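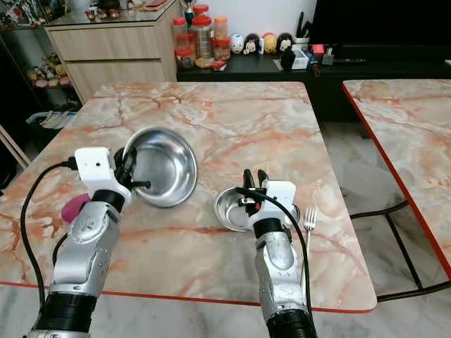
The remark on my last entry was that a tilted steel bowl is the worst thing anyone could hand a depth-based rim fitter, and that I should go back to matte plastic until the planner is stable. Fair point, and I did consider it over lunch. But steel is where the Imix rim fitter has been falling down, so steel is what I want to work on, and this afternoon it paid off!

August, 2:15 pm. Branch is tendard-rim, config copied from the Clellcombe setup with the speed limits left alone.

What I changed: the fitter used to take every depth point inside the bowl mask and push an ellipse through the lot. On polished steel the inside of the mask is mostly garbage, because the depth there belongs to whatever the metal is reflecting (gripper fingers included, which explains those ghost rims floating above the table in the old logs). Now it throws the interior away and keeps only a thin band along the mask edge. For the big bowl I get 612 points out of that band, which is plenty, and the fit settles in 3 iterations. Lovely to watch in the viewer, the ellipse just drops onto the rim and stays there.

Second thing is the De Haan filter on the orientation. Once the left gripper has the rim, I stop trusting the camera for tilt and take it from the arm's own kinematics, with vision only allowed to nudge it. Much calmer than before. The pose trace used to look like a seismograph! 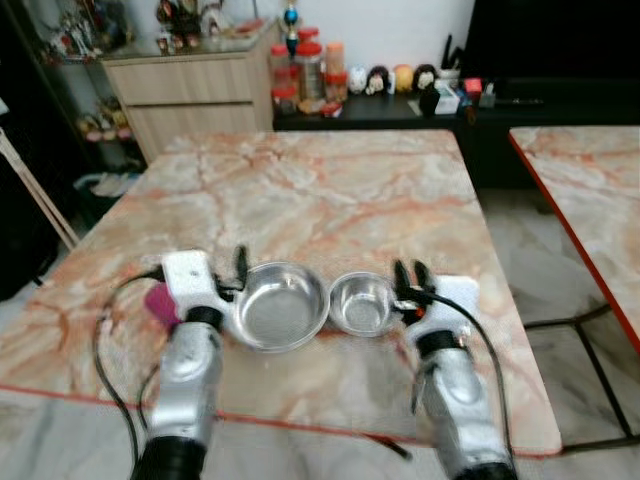
Planner side next. Both arms share one collision world, and the bowls go in as squat cylinders, padded. The padding was the same for every object, and with two bowls that close together it closes off the gap between them completely, so the planner reports no path for the right arm when there's clearly room to come in from the outer side. I've made padding a per-object value and added an approach sector, so each arm prefers the half of the rim facing it. Planning time on the replayed request went down to 41 ms. I ran it again to be sure I was reading the right column. I was.

Still open:
- the fork has no grasp model, so it's a plain box obstacle for now
- mask edge flickers under the ceiling light, try averaging over 2 frames
- left cable loop isn't in the collision world at all, needs at least a crude capsule
- rename "sector" in the config, it clashes with the Tendard workspace sectors

Merging the fitter tonight. Padding stays on the branch until I've replayed the older logs through it.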